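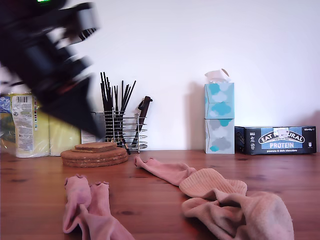

6 min read

Sock thread, continued from the last sock thread, which ended with me saying I was done with socks.

1/ The job: four pink socks on a table, make two pairs. A person does this while thinking about lunch. My arm does it while I think about my mortgage.

2/ For new people: I'm building a sock-pairing arm on my kitchen table. I started in February. I told my partner it would be off the table by the time the weather got nice. The weather got nice and has since stopped being nice.

3/ The arm is a secondhand Sostard. The gripper is a Fellier that I bought because the listing said "lightly used," and I'd like to meet whoever was using it lightly. The controller is an Ekton board with a fan that sounds like a bee in a can.

4/ Why all four socks in the same pink? Because I thought it would be easier. Any sock matches any other sock, so the matching step always passes and I can work on the grabbing. I was proud of this for an entire evening.

5/ Then I found out what the software does when every answer is right. It keeps thinking. It had six possible pairings, all of them fine, all scored within a hair of each other, and it kept changing its mind on the way down. The arm would head for one sock, slow up, and drift toward its neighbor like a guy at a buffet.

6/ Fix for that one: once it picks a sock, it's stuck with that sock until the grab succeeds or fails. One line of code. Two weekends to find where the line goes.

7/ Next problem is cuffs. The gripper wants the ribbed end because it's thicker and there's something to close on. A cuff that's standing up a little is great. A cuff that's lying open is okay. A sock in a heap doesn't have a cuff as far as my code is concerned, it has opinions.

8/ Current grab rates, in order: flat sock, good. Two socks overlapping, it takes both and reports one. Heap, it pokes the heap.

9/ The overlapping case is the one that makes me swear, because lifting two matching socks at once IS the finished job. It has done the whole task by accident and then it puts them down so it can do it properly.

10/ Someone asked why I don't just clear the table and use a plain backdrop. I live here. The chopsticks live here. If it only works on an empty table then I've built a machine that needs me to tidy up before it will tidy up.

11/ Also the clutter found a real bug. The sock finder goes looking for "soft thing with folds, pale," and the tissue poking out of the top tissue box is, I admit, a soft thing with folds, pale. It scored higher than two of my socks.

12/ So one night the arm went right over the socks, took hold of the tissue, and carried it back with enormous care. Best grab it has ever done. Smooth, centered, no slip. It laid the tissue down next to a pink sock and marked them as a pair.

13/ I now have a height limit. Anything that far above the tabletop isn't laundry. Dace Ķēniņš pointed out that this will break the day I put a sock on top of something. Dace is right and is muted until October.

14/ Things on the back row it has never once gone for: the cork trivets, the wire utensil holder, the protein bars. Well, the wire holder gives the depth camera fits. It's shiny chrome rings with gaps between them and the depth map comes back looking like static. But the arm doesn't want it, so I've let that go.

15/ I've been told twice that the protein bars are a bulk box and was I aware of that. I'm aware. Peanuts and dark chocolate. They're for build nights and there are a lot of build nights.

16/ Speed. People always ask about speed. I can run it fast or I can run it well. Fast, it moves like it's late for something and the fingers land a bit long, which on a wooden table makes a noise you'll remember. I've turned it down to where it finishes a pair in the time it takes me to do the rest of the basket by hand.

17/ Fingertips, since three of you asked. I've tried:
– bare plastic (slides off)
– rubber bands (grips fine, then won't let go, then flings)
– the pads from a Vlček sanding block, cut down with kitchen scissors (weirdly good)
Staying with the pads. The scissors are not what they were.

18/ The letting go is harder than the grabbing, by the way. Knit fabric hangs on to the pad by a few fibers and the sock comes back up with the hand like it's not ready to leave. I added a little shake after each release – 8 mm side to side. It looks like it touched something gross.

19/ Yes, I know commercial folding machines exist. I know what they cost. I also know what I've spent, and I'd rather we didn't put those numbers next to each other.

20/ Tonight's plan is the heap. The idea is to quit looking for a cuff, pinch the highest point, lift, let the thing unroll under its own weight, set it down, and look again. Dace calls this "picking it up and dropping it." Muted until November.

21/ If the heap works I'm going to try a second color. I've got a gray pair set aside for it. I haven't told the arm.

Posted Wednesday, September 27, 2023

Contact | © 2023 | Back to top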